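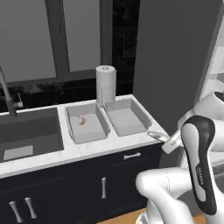 Issue 17

Buvis Pull Trolley, Mk 2

New in at the Huscombe pro shop. Three wheels, folds in two moves, goes in a small boot with room left for the bag. Holds a full tour bag or a light stand bag, straps adjust for both. Front wheel locks straight for the flat holes, unlock it for the hilly ones (so the back nine, basically).

Foot brake. Scorecard holder, ball slots, umbrella mount. Umbrella not inculded.

Price 125, members 100. Ask for Rahel if you want to try one round the practice green first.

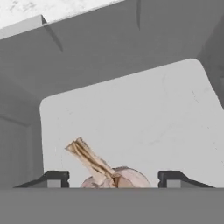
Words: Damian Marti

Spares. Wheels and brake cable kept in stock, handle grips to order, allow a week or so. Old Mk 1 wheels do NOT fit, please dont force them.

Tyres are solid so no pumping up. Rinse the mud off after wet rounds and keep the axle clips greased.

Hire: trolleys also avalable by the round, book with your tee time. Back by dusk please.

Colours: black, or grey with green trim. Green trim nearly gone, more due in May.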